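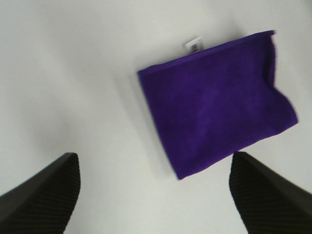

About Ruddock Travel

4 min read
Print this page | E-mail this page

Ruddock is a small travel company that books walking and rail trips. We don't claim to know hidden places. If a village has a bus stop and a bakery, somebody has found it.

The firm was started by Murray Desjardins after he spent years writing brochures for larger operators. He wrote "unspoiled" so often that he stopped trusting the word, and you won't find it on this site. You also won't find "authentic," which in his experience usually meant the hot water was unreliable.

What we sell

We run two routes, Vostar and Ikida. Vostar is six nights on foot with your bags moved for you each morning. Ikida is mostly by train, with short walks from the stations. Both are self-guided. We are asked every year to add a third route and so far we haven't seen one we would pay for ourselves.

Around 600 people travel with us in a year. Group size doesn't come into it, as you go with whoever you booked with. The inns are another matter. The largest has 40 rooms and can be noisy on its lower floors, so ask us for something higher up.

On star ratings and reviews

We don't use stars. They tell you there is an elevator and a trouser press. Our hotel notes say how thick the walls seemed, when breakfast really starts and how far the uphill walk from the station is with a suitcase. We print bad reviews along with good ones, though we doubt that either kind tells you much about your own week.

On "sustainable" travel

Most of our customers fly to get to us. We could plant a tree and put a leaf on the logo, but we would rather you stayed longer and came less often. That is poor advice from a business point of view.

Prices

Luggage transfers and breakfast are included. Lunches are not. The Grilov ferry is extra and is sometimes canceled in September, whatever the timetable says. When it is, we pay for the taxi.

Contact us | © Ruddock Travel | Back to top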